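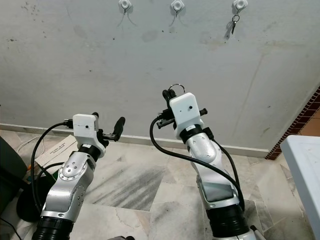
Portes ouvertes chez Hultico, un matin de janvier, à 3 kilomètres de la gare d'Entwistle (à pied, donc, la navette étant réservée aux gens prévoyants). On m'a remis un badge, le numéro 1 023, et un café qui avait manifestement commencé sa journée avant moi.

Hultico vend du rangement mural : patères, tringles, petits crochets adhésifs blancs pour les clés qu'on cherche chaque matin. Le catalogue Cavasix compte 2 709 références. J'ai demandé laquelle choisir pour une entrée de studio et on m'a tendu le catalogue – 800 pages, sans index.

La visite continue par la salle Stusine, consacrée aux murs.

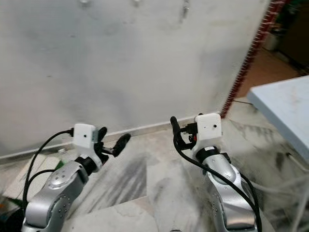 Le crochet adhésif est une affaire de support, nous a-t-on répété : dégraisser, appuyer, attendre, ne rien suspendre avant le lendemain. J'ai hoché la tête en pensant à mon couloir. Leur mur clair est éraflé à peu près comme le mien, et j'en ai conçu une certaine sympathie pour la maison. Le showroom du rez-de-chaussée, lui, sentait la peinture fraîche.

Je suis reparti avec deux crochets et le catalogue. Mes clés étaient dans l'autre manteau.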